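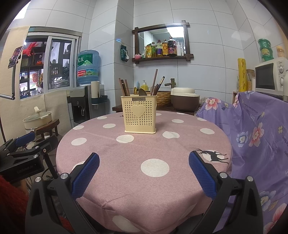 The yellow JIANHAO utensil basket on its polka-dot tablecloth.

Kitchens of Utport: The Basket on the Round Table
Oct 9, 2019

The first thing you want to do in the kitchen at 1317 Emetti Street is sit down. The table is round, the cloth is dusty pink with big white dots, and the kettle is always either on or about to be. I had come to talk about cooking in a small house. We ended up talking for most of an afternoon about chopsticks, spoons and where to put them, and I loved every minute.

My host has lived in Utport for eleven years and in this house for nearly all of them. She teaches piano out of her front room, cooks dinner six nights a week for whoever happens to be home, and asked me to leave her name out so that her students wouldn't bring it up at lessons. Fair enough!

"People ask about the basket before they ask about the food," she told me, pouring the tea. "I used to be a little offended. Then I realized I'd rather talk about the basket too."

It's a pale yellow plastic thing with a flared foot and a wide mouth, pinched in at the waist, with a big raised heart on the front and little heart-shaped holes all over the panel around it. She found it in the housewares aisle at Adamczyk, the variety store that used to be down by the bus depot, on a trip to buy light bulbs.

"I forgot the light bulbs," she said. "I came home with that under my arm and we ate dinner by the stove light. My husband still tells that story, and he tells it wrong, he says it was candles."

Before the basket there was a drawer. She pulled it open to show me, and it's a perfectly good drawer, now full of dish towels. For years, though, it held everything with a handle, and the chopsticks were the trouble. They rolled to the back. They got under the tray. Every so often one would wedge itself crosswise and the drawer wouldn't open at all, and somebody would have to work a butter knife in through the gap.

"I would be standing there with noodles going soft in the pot, fishing around with a butter knife," she said. "That was a regular part of my evening. I thought that was just what having a drawer was like."

Standing them up in the basket changed the way she cooks, and she gets quite animated about it. The chopsticks mostly live together in a bundle on one side, brown ones and dark ones mixed. Spoons go wherever they fit. She reaches over without looking, and she says her hand has learned the heights of things.

"The tall one I can get with my eyes closed," she said. "It stands up above all the others, so you just come down from the top and there it is. I use it for frying, for turning, for poking at rice, for pointing at people. It might be my favorite tool in the house, and it's a stick!"

I asked about the one with the black end and the gold band, which looks a bit dressed up next to its neighbors.

"Oh, that's the fancy one," she said, and laughed. "It came in a set somebody gave us when we moved in. We were going to save the set for company. I think the saving lasted until the first weekend. Now it goes in with everybody else and I'm happier seeing it every day than I ever was knowing it was in a box."

This led us into matching, a subject on which she has strong opinions. She doesn't pair her chopsticks up when she puts them away. In her mother's house they were sorted and tied with thread, and as a girl she had the job of doing it. She remembers hating it and also being proud of how neat they looked. At her own table, you pull out two that are close to the same length and get on with your dinner.

"My mother came to stay one July and she didn't say a word about it for a week," she said. "Then I came down in the morning and the whole basket had been sorted. She'd used my red embroidery thread. I left it like that until she flew home, and I'll tell you, I was a little sad to cut the thread."

The wooden spoon has its own following in the family. Her younger son claims that soup stirred with it tastes better, and has been known to complain if he sees another spoon in the pot. She rubs it with a little oil when she remembers and washes it by hand, though she admits to having put it through the dishwasher on tired nights.

Washing the basket itself is simpler. She tips everything out onto a towel, rinses the plastic under the tap, goes over the heart holes with an old toothbrush and lets it dry upside down on the rack. The holes are pretty, she says, but they do collect dust if you let them, and kitchen dust has a way of turning sticky. She does it on the first Saturday of the month, along with the stove knobs.

"And never put anything back damp," she added, getting up to show me how she fans the chopsticks out on the towel. "Give them the whole morning. Wood takes longer than you'd think."

We got to the tablecloth eventually. I'd been admiring it since I walked in. Besides the dots it has a black deer printed on it, antlers and all, standing sideways across one of the white spots. She bought the fabric online after reading about table linens in Ivatar, the home newsletter she and her sister both subscribe to, and it was the deer that sold her.

"You have this sweet pink and these big dots like a child's party, and then a deer shows up," she said. "Very serious, this deer. I like that he doesn't go with anything. The boys used to fight over who got to sit by him."

She doesn't iron the cloth. There were creases in it the day I visited, and she smoothed at one with her palm while we talked and then gave up on it. A cloth on a table where people eat is going to move around, she said, and she would much prefer that guests put their elbows on it than admire how flat it is. Soy sauce comes out if you get cold water on it quickly. Turmeric doesn't, so on curry nights she puts a sheet of clear plastic over the whole thing.

I wondered whether the basket gets in the way when the table is set for dinner. She said it stays right where it is. At home there's no laying out of utensils at all; the bowls come to the table and everyone reaches in for what they want. Guests are sometimes shy about it the first time, and then – usually by the second helping – they're rummaging with the rest of them.

"I watch for that," she said. "Somebody takes a spoon without asking, and I think, good, now you're comfortable, now we can talk about something interesting."

Adamczyk has since closed, and she's thought about what she'll do if the basket ever cracks. Her sister has offered a heavy stoneware crock, a beautiful one, twice. She keeps saying no. The crock is too dark to see down into, and it weighs so much that you can't slide it across the table to a person at the far side, something that happens in this kitchen several times a meal.

"I paid 3 dollars for it," she said, giving the yellow rim a little pat. "If somebody offered me 100, I'd have to ask them what they were planning to keep their chopsticks in."

Then she asked if I was hungry. I was! She put water on for noodles, and I was told to pick out my own pair.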